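Tuesday, reality TV vote thread notes

Picked up the Pladar finale set again. 2000 posts from the two hours after Cáceres was voted off, pulled before the recap show aired. Edith Ayala labelled the first half last week and I did the rest this morning. Categories are the same as for the Rorkell season: fix theory, editing complaint, phone line complaint, plain grief.

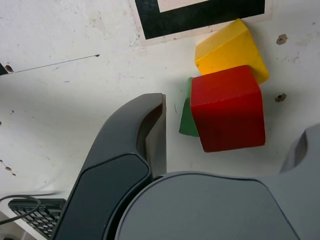
Fix theory is the biggest group again. Most of those posts point to the Cidora stage musical, which has Cáceres on the poster and opens in March. Edith and I disagreed on 70 posts, nearly all of them sarcasm. Three coloured blocks on a white tabletop are easy to tell apart, and posts that say "totally fair vote, well done everyone" are not. Keeping a separate "unclear" label for now.

After dropping duplicates and reposts we have 1823 usable. The phone line complaints bunch up in the last 13 minutes of voting, same as last season. 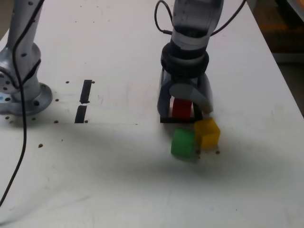

Red cube between the gripper fingers, two more cubes on the table in front.

Still to do: check whether the editing complaints come from the same accounts that posted fix theories. My guess is there's a fair bit of overlap. Edith thinks the editing crowd favours a different contestant altogether and wants to pull the earlier episodes to test it.

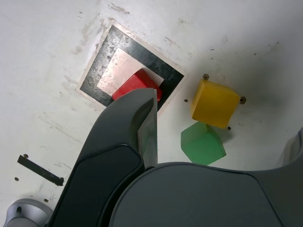
If she's right we will need the semifinal posts as well, and those haven't been labelled. Ask her for the old spreadsheet before starting.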